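Preguntas frecuentes sobre la Brevet de Valente

Compartido 148 veces

Qué ilusión volver a escribir esta página. Hemos juntado las dudas que llegan al correo cada temporada y las hemos contestado con calma, así que si es tu primera brevet, léela entera, que se lee en lo que dura un café. Y si ya has venido, ve directo a lo de la subida nueva.

¿Qué es una brevet, exactamente?

Una marcha ciclista de larga distancia, sin clasificación y en autonomía. Sales de Drimholm por la mañana, sigues el recorrido, sellas la tarjeta en los controles y vuelves dentro del tiempo límite. Quien llega primero recibe la misma sopa que quien llega el último, y os aseguramos que la sopa está buenísima.

¿Qué distancias hay?

Dos. La corta tiene 148 kilómetros y la larga 268. Las dos comparten el principio, hasta el puente de Brotby, y ahí se separan: la corta gira hacia el valle y la larga se mete en la sierra. Puedes decidirlo en el propio puente, aunque te hayas apuntado a la otra. Avisa en el control y ya está.

¿Cuándo es?

El último fin de semana de enero. Sí, enero, con el frío que hace en Valente a esas horas. Pero es que la luz de invierno en el páramo, cuando se levanta la niebla y aparecen los molinos... hay que verlo. Las inscripciones se abren el 1 de noviembre y se quedan abiertas hasta que se llenan las plazas.

¿Puedo venir con cualquier bicicleta?

Con cualquiera que frene bien. Hemos visto terminar tándems, reclinadas, plegables, bicis de montaña con ruedas de tacos y una de reparto con su cajón delantero (¡la larga, además!). El asfalto es bueno casi todo el camino; solo el tramo de la ermita está parcheado, y ahí se agradecen cubiertas un poco anchas. No admitimos bicicletas eléctricas en la larga, y en la corta sí.

¿Qué tengo que llevar obligatoriamente?

Luz delantera y trasera, fijadas a la bici y encendidas toda la marcha. Chaleco o prenda reflectante. Casco. Manta térmica, de las que caben en un puño. Teléfono cargado y algo de dinero en metálico, porque en el bar del segundo control el datáfono va cuando quiere.

Del agua se olvida todo el mundo en invierno. Con frío no apetece beber y a media tarde llega la pájara. Un bidón lleno y otro a medias suele bastar entre control y control, y en todos hay fuente o grifo.
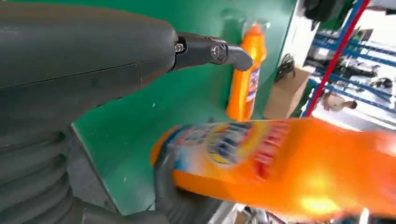
Botella de plástico naranja.

¿Hay avituallamientos?

Hay cinco controles y en todos se come. En Brotby ponen caldo y bocadillos de tortilla; en el alto, fruta y un bizcocho de nuez del que se habla todo el año. Tenemos opciones sin gluten y sin carne, solo hay que marcarlo en el formulario. Si tienes alergias serias escríbenos además un correo, por favor, y lo hablamos directamente.

¿Cómo se sigue el recorrido?

No hay flechas en la carretera. Te mandamos la hoja de ruta en papel y el archivo para el GPS, que se descarga desde Cosine, la herramienta que usamos para las inscripciones y los mapas. Carga el archivo en casa -- en la plaza de Drimholm, a las seis de la mañana y con guantes, es un deporte aparte. La hoja en papel nos encanta y seguimos haciéndola: trae las fuentes, los bares y los cruces dudosos.

¿Qué pasa si se me estropea la bici?

La idea de la autonomía es que lleves lo necesario para seguir: dos cámaras, desmontables, bomba, un tronchacadenas pequeño, un eslabón rápido, llaves Allen. Con eso se resuelve casi todo. En los controles hay bomba de pie y alguna herramienta más, y siempre hay alguien que sabe usarla.

No tenemos coche escoba. Si no puedes continuar, llama al número de la tarjeta y buscamos la manera de recogerte, pero puede tardar. Contad con ello, sobre todo en la sierra.

¿Hacéis algún taller antes de la marcha?

¡Sí! Y es una de las partes que más nos gustan. En las semanas previas abrimos por las tardes para revisar bicis: frenos, cubiertas, cambio, holgura de dirección. No arreglamos la bici por ti, te enseñamos a hacerlo y nos quedamos al lado. Hay gente que llegó sin saber quitar una rueda y que ahora centra las suyas en casa. Es gratis para inscritos y no hace falta reservar. Trae trapos viejos, nunca sobran.

Un consejo que damos mucho: trabaja sobre una superficie despejada y de un color que te deje ver las piezas pequeñas. Las bolas de un pedal sobre una mesa gris desaparecen. 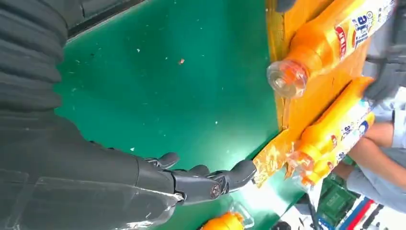
Mesa de trabajo verde y tapete naranja.

¿Y si nunca he montado de noche?

La larga acaba de noche para casi todo el mundo, y la corta también si te entretienes comiendo. Prueba antes. Una salida de un par de horas por una carretera conocida, con el foco que vayas a usar, te quita todos los miedos y te descubre otra forma de montar. El último tramo hacia Drimholm va junto al canal, sin tráfico y llano, y con cielo despejado es precioso.

¿Es muy dura?

La corta la puede hacer cualquiera que salga con regularidad y no tenga prisa. La larga pide más fondo, y desde este año incluye la subida nueva de Valente, que sustituye al tramo de la nacional. Es más larga y más bonita, con dos rampas serias al final. No hay ninguna vergüenza en subirlas andando; las zapatillas con calas recias lo ponen peor, eso sí.

¿Cada cuánto hay que revisar los tornillos?

Esta nos la preguntan más de lo que imagináis. Nosotros repasamos potencia, tija, portabultos y guardabarros antes de cada marcha larga. Usa una llave que entre hasta el fondo del hexágono, limpia antes el hueco si tiene barro y respeta el par que marque el fabricante. Los portabultos son los que más se aflojan, y en el páramo hemos recogido tornillos como para montar una ferretería.

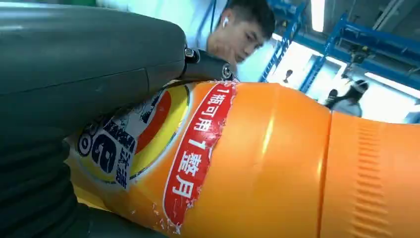
Tornillos de hexágono interior sobre un soporte de metal negro.

¿Puedo cambiar de distancia o ceder mi plaza?

Cambiar de distancia, cuando quieras. Ceder la plaza, hasta una semana antes, desde tu ficha en Cosine. Después ya tenemos las tarjetas impresas y nos haces una faena.

¿Pueden venir mi familia o mis amigos?

Claro. En Drimholm hay chocolate para todos en la salida y sopa en la llegada. Solo pedimos que no se siga a nadie en coche por la sierra: la carretera es estrecha y estropea la marcha a los demás.

¿Dan medalla?

Tarjeta sellada y un parche de tela, con un color distinto cada año. El de esta edición es granate y nos ha quedado de maravilla.

¿Dónde se duerme?

El albergue de Brotby reserva camas para participantes la noche anterior, y el polideportivo de Drimholm abre el gimnasio para quien traiga esterilla y saco. Hay duchas calientes en los dos. Las bicis duermen dentro.

¿No está aquí tu duda?

Déjala en los comentarios y la sumamos a la página.

2 comentarios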